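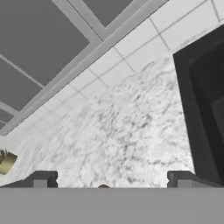
Tolerance stack-up on bolted brackets: a reminder before the May issue of the drawings

Three queries reached the drawing office last month on the same point, so the rule is set out again for everyone who signs off a Faltden bracket.

The slot position on the base plate is dimensioned from the left-hand edge. The hole position on the upright is dimensioned from the bend line. When the two parts are bolted together, the errors add. Each part can pass inspection and the pair can still refuse to line up, and the fitter will reach for a file. Filing the slot is not an approved repair.

For assemblies with up to 9 toleranced dimensions in the chain, use the worst-case sum. Add the plus limits, add the minus limits, and compare the result with the clearance in the slot. Root-sum-square is allowed on longer chains, provided the supplier has sent measured data from at least 22 parts of the same batch. Jemal sends this with each delivery. Brudanard sends it on request, so please ask when the order is placed.

Two further points came out of the review:

Bend allowance. The 43 mm flange was drawn with the old allowance, from before the press tooling was changed. Sheets at issue C or earlier carry the old figure and should be withdrawn. Issue D is correct.

Datum faces. Painted faces must not be used as datums. Coating thickness varies across a part, most of all near inside corners - and the variation is not on the drawing. Mask the face or choose another one.

The Bukitel spreadsheet has been updated to show both methods side by side. It will not stop you choosing the wrong one. Cells in the first column are locked; the rest can be overwritten, so save a copy under the job number before entering anything.

Marked-up prints should go to Yeshi Hailu in the drawing office. Please write the issue letter on every sheet, including the parts list. Prints without one will be sent back.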